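Flotthorpe Glass and Party Hire – Frequently Asked Questions

Do I have to wash everything before I bring it back?
No. Scrape, rinse and put it in the crate it came in. We have a commercial washer and strong feelings about how it's loaded.

How long is a hire?
Two nights. Pick up the day before, return the day after by 5 pm. Bring it back Monday from a Saturday wedding and you'll be charged for a second hire, however good the wedding was.

What does a broken glass cost me?
$7 for real glass, $2 for plastic. The first two breakages in any order are on us. A chip counts as a break. So does "it was like that when we got it", unless you rang us before the party.

Is the plastic stuff any good?
It's fine by a pool, where most councils won't let you have glass anyway. Your uncle will complain that the shiraz tastes different. He'll have another one.

Can I book a particular colour?
You can ask. Green goes first every March and we've never worked out why. Put it in the notes and Ursina will ring you if she can't fill it.

Do you deliver to Drollow?
Fridays only, $35 each way, and someone has to be home to sign. The dog doesn't count – we've tried.

What's the biggest order you've done?
311 place settings for the bowls club centenary. Jonas still won't discuss the gravy boats.

Can I cancel?
Up to a week out you get the lot back, less the deposit. After that we keep half.

How should I store glasses between pickup and the party?
Leave them in the crate, lid on, out of the sun. If you must unpack early, hang them or stand them upright on a clean tea towel. 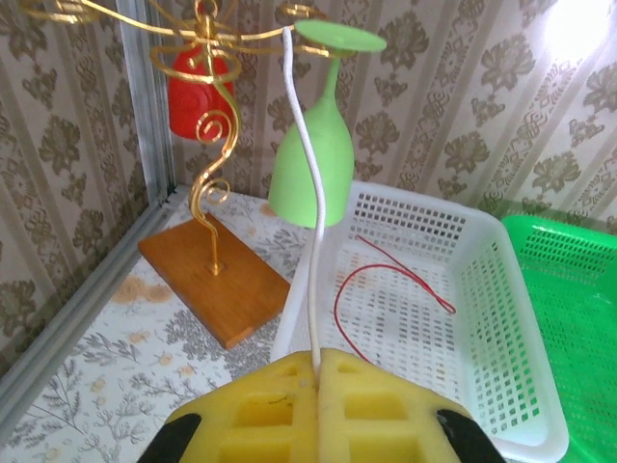
Still stuck? Ring the shop before 4 pm and ask for Ursina. Jonas will also answer, but he'll have to go and ask Ursina.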